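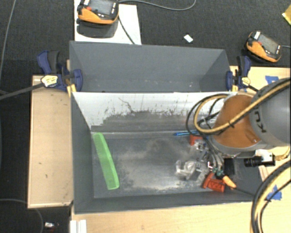

Software Group Releases Updated Grasp Planner

The Software Group has completed the second release of Veder, the planning package used for bin picking at the Institute. The new version was made available to all project teams in January 2026 and replaces the planner that had been in service since August.

The principal change concerns the order in which the software makes its decisions. The earlier planner selected the best grasp on an object first and then searched for an arm path that would reach it. When an object lay close to a wall of the bin, the search often ended without a path, and the cycle had to begin again. Veder now scores the grasp and the path together. Candidates that would bring the tool or its cables too near a wall are removed before any motion is planned.

"Thin objects were the hardest case for us," said Vilmos Juhász, who leads the planning work. "A comb or a pen lying flat on the floor of a bin offers very little height to work with, and clear plastic gives the depth camera almost nothing. The planner has to be told how far it may trust what it is given."

To that end, the perception module, Addo, now passes a confidence value with every surface point. Areas with weak or missing depth are treated as occupied until a second view has been taken.

The release was tested over 2000 pick attempts using mixed household items. Median planning time fell from 150 to 132 milliseconds per cycle. The group notes that the gain is modest and that most of the remaining time is spent on collision checks. Transparent packaging remains the leading cause of failed attempts.

Iqra Dhanial has prepared a revised operator guide, including instructions for converting older bin models to the new format. Teams that maintain their own tool descriptions should update the cable clearance setting before the first run; the default is 10 millimeters. Logs recorded with the earlier planner can still be opened in the Triketti viewer, although path scores will not be shown for them.

Requests for support should be sent to the Software Group through the internal help desk.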